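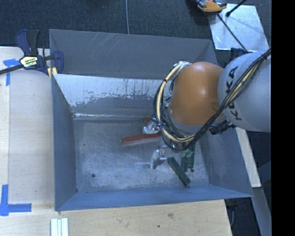 What an Open Day Should Measure

The bin-picking cell at the Flurstead open day was the least polished exhibit in the hall, and it was the only one I would send an engineer to see. The arm was a KUKA. The bin was plain sheet metal with sloping sides, its floor scratched and rubbed cloudy from use. A clamp held one corner, and strips of blue tape marked positions on the wooden tabletop beside it. I trust a cell that looks like that. Scuffed metal is hard on a vision system, and whoever built this one had left the metal scuffed.

Ileana Tănase ran the session for Andby. She gave the test conditions before she started the arm: 400 picks per run, mixed parts, no sorting by hand between attempts. The best run so far had a mean cycle of 48 seconds. That is slow, and she said so. A trained person would empty the same bin in a fraction of the time.

Two stands over, Hubmann was showing a cell with a much shorter cycle. The parts were identical, evenly spaced and presented on a matte tray. It drew the larger crowd. I asked for the failure rate and was given a brochure.

My complaint is with the format. Most demonstrations report one number, cycle time, and choose the conditions that make it small. A buyer with a bin of long bars lying at odd angles against a sloping wall learns nothing from it. The hard cases are the ones near the walls, where the gripper has to approach without the wrist or the cable bundle touching the rim. Cable routing alone can rule out a good share of the possible grasps — and I have yet to see it mentioned on a data sheet.

Organizers could fix this cheaply. Require each exhibitor to post three figures: attempts, failed picks and human interventions. Let visitors drop the parts in. Skarken tried the second of these at its January event and 55 visitors took a turn, which made for a long afternoon and some useful arguments.

Tănase's log sheet was taped to the table where anyone could read it. The intervention column had entries in it. Andby has my request for a quote, and Hubmann does not.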